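Home Opinion Business Community Archive

The Shared Workshop Deserves a Clear Floor

32 shares 4 comments

Institutions that operate shared workrooms tend to spend their attention on what may be purchased and very little on what may be set down. The result is familiar to anyone who has used such a room. Equipment arrives, is placed wherever there is space, and remains there. Within a year the floor has become a second storage system, one without labels.

It is the position of this column that floor area should be treated as a resource in its own right, assigned and reviewed in the same manner as a budget. The workshop at Kerkardale, which the Mindora program opened to member firms last November, offers a useful case. Its original plan allotted 505 square feet to open floor and marked the limits with tape. The tape cost less than 60 dollars. No other item in the plan has had a greater effect on how the room is used.

Tape lines are sometimes dismissed as a formality. They are a form of agreement. A person who sets a fan or a cart across a line can see that a decision has been made, and so can everyone else. In a room without lines, the same fan becomes a permanent fixture by default.

Storage of small parts deserves equal care. Open bins on a rack, visible from a desk, are preferable to closed cabinets in nearly every respect. Groteck supplied Kerkardale with lidded drawers at the outset, and members soon began keeping private supplies of screws in their coat pockets. When the drawers were replaced with bins, the pockets emptied. A collection of 1000 fasteners is of little value if members cannot tell which ones are present.

The desk presents a harder question. Many administrators hold that computer work should be kept out of the workshop entirely. This column disagrees. Notes made at a desk within sight of the parts are more accurate than notes made down the hall an hour later - and the walk itself discourages the writing of notes at all. A desk, a chair and a trash bin within reach should be regarded as standard provision.

Comments (3)

benchside: We taped our floor in spring. The lines by the door wore off in a month. Buy the good tape.

Pap: Disagree about the bins. Ours fill with dust and somebody has to clean them.

mill_street: The point about taking notes in the room is right. Please send this to my department.

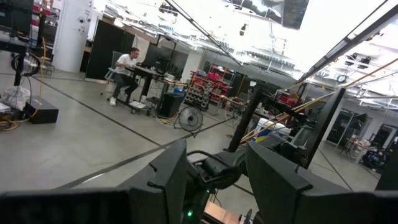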